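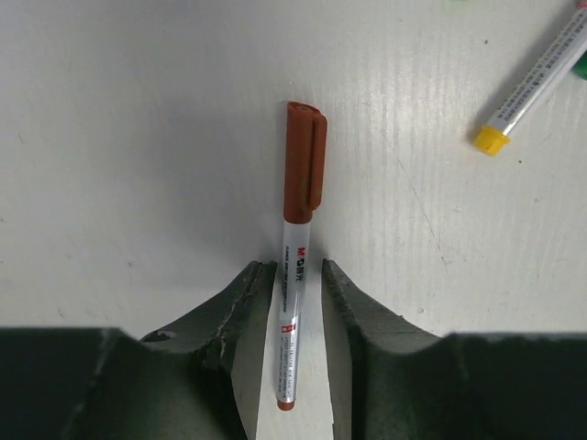

Redura Sketch Studio, Unit 4: Markers

7 min read

This handout goes with the marker unit. Read it before the first drawing session and bring it with you, along with two sheets of scrap paper.

Parts of a marker

Cap. Keeps the tip from drying out. On most pens the cap is the same color as the ink, so it also works as the label. A brown cap normally means brown ink, but browns vary a lot from maker to maker. Always test on scrap first.

Clip. The long strip on the side of the cap. It holds the pen in a pocket or on the edge of a pad. It also keeps a round pen from rolling off a flat table.

Barrel. The body. The brand and the ink details are usually printed here, running lengthwise. An M&G marker, for example, has the brand mark near the upper part of a white-silver barrel. Read the print before you start, and write the ink type on your swatch card.

End plug. Closes the bottom of the barrel. On many pens it matches the cap, so you can still find a color when the pens are standing cap down in a cup. Do not pull it out. The ink reservoir is behind it.

Tip. Bullet tips give an even line in every direction. Chisel tips give a thick or a thin line depending on how you turn the pen.

Water-based and alcohol-based ink

Water-based ink sits longer on the surface and can be softened with a damp brush. Too many passes will rough up thin paper. Alcohol-based ink dries fast and blends well while wet, but it bleeds through ordinary sheets. Put a backing sheet under your page whichever one you are using.

Why we start with brown

Black makes beginners cautious and gives hard contrast right away. Brown is easier to build up in layers, and mistakes show less under a second color. It is also the color of most of the Fliltomell storefronts we will draw in the second half of the unit.

Exercise A: swatch card

Draw one row of short strokes, single pass. Let it dry. Go over half the row a second time, then a quarter of it a third time. Label each section. Keep the card, you will need it for Exercise C.

Exercise B: straight lines

Hold the pen at 90 degrees to the paper and pull toward you from the shoulder. Fill one page. Then tilt the pen and fill another. Compare line width at the start and end of each stroke. A blob at the end means you stopped before lifting.

Exercise C: one object

Put a capped marker on a pale table and draw it life size using only brown. Block in the cap first, then the clip, then the barrel. Leave the paper bare for the lightest parts.

Storage

Cap the pen until it clicks. Store single-tip markers flat or tip down. Keep them away from the radiator in the Nanville room.

We use cookies to remember your reading settings. Accept / Manage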